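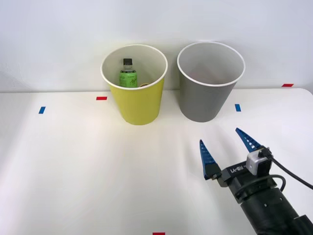 # House rules for the cup-sorting recordings

Hello, and thanks for reading the rules before the data! I'm Liviu Coman and I look after this set, which we call Flonetitz. It holds 700 episodes of one job: drinks go into paper cups, bottle in the yellow one, can in the grey one. Please read this bit even if you only want the files.

## Before you press record

- Tape stays where it is. If a red or blue strip lifts, stop and stick it back on the same spot.
- Start with the fingers open and the arm well clear of both cups.
- Keep your hands off the table until the arm is parked - yes, even for a wobbly cup.
- Check the cable by the gripper for snags.

## What counts as a good episode 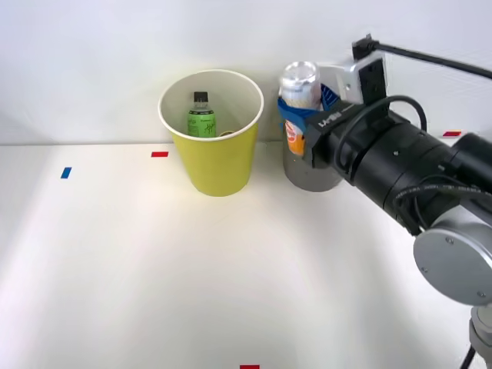

I get more questions about letting go than about anything else. The rule is simple enough: lower first, open second. With the can partly inside the grey cup and the blue fingers still clamped round its upper body, you're not finished, so don't open up and hope! Carry on down gently, pause, then release. A dropped can is a fail, even if it lands nicely (sorry, I know).

Fails stay in the set. Mark them `fail`, add a short note and leave the file alone - I'd much sooner have a messy folder than a tidy one with holes in it.

## Changes

The release rule came in after June, so the first 300 episodes are looser about it. Filter them out if that matters to you.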